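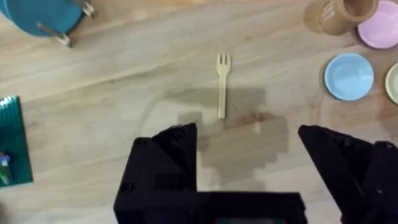

Jobs Events About Contact

3 min read

Lunchroom Assistant, Part Time — Zullmont Children's Center

Posted 7 Sep 2021

Zullmont Children's Center is hiring a lunchroom assistant for the school year. The job is 20 hours a week, mornings through early afternoon, with the same breaks as the public schools. You would report to Glykeria Galanis, who runs the kitchen.

We serve lunch and an afternoon snack to 100 children between the ages of two and five. Food is cooked on site. The kitchen moved into the old Nikolaidis bakery building in March, so the equipment is new but the hallways are narrow and there is one short flight of stairs between the kitchen and the upper dining room. There is a lift for the carts. You would still be on your feet for most of the shift.

What the work involves

Setting tables before each sitting and clearing them after. Plating food from the serving pans. Checking each tray against the allergy list before it leaves the kitchen. Sitting with one of the younger groups during lunch and helping children who are learning to use a fork. Loading and unloading the dishwasher. Wiping down chairs, tables and floors. Putting away the grocery delivery when it comes in.

On rainy days lunch assistants also help get coats and boots on afterward. This takes longer than you would think.
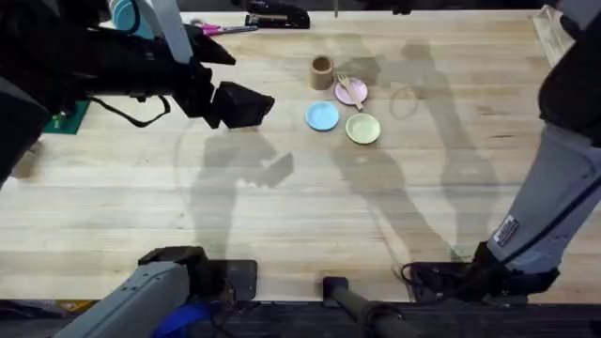 Cup, plates and a wooden fork on the table.

What we are looking for

You should be comfortable around small children and able to stay calm when a room gets loud. Kitchen experience is useful but not required. You need to be able to lift a full crate of milk and read English well enough to follow the allergy list. A second language is welcome — many of our families speak Greek or Polish at home.

A food handler's card is required by the end of your first month. If you don't have one, we pay the fee and you take the course on paid time. All staff must pass a background check before starting.

Pay and benefits

Pay follows the center's posted scale for kitchen staff, and experience counts toward your starting step. You get paid sick time from the first day and a free lunch on every shift. Staff with children at the center pay a reduced rate. After 6 months you can ask to be considered for extra hours in the classrooms, if there are any open.

Parking is limited. The Cluninmont bus stops across the street.

How to apply

Send a short letter and the names of two references to Leif Hellström at the front office, or drop them off in person before 3 in the afternoon. A résumé is fine but you don't need one. Please say in the letter which mornings you can't work.

Interviews will be held at the center with Glykeria Galanis and Stanisława Jabłońska, who leads the toddler rooms. Plan to stay through one lunch sitting so you can see how it runs. We will contact everyone who applies, including those we don't interview.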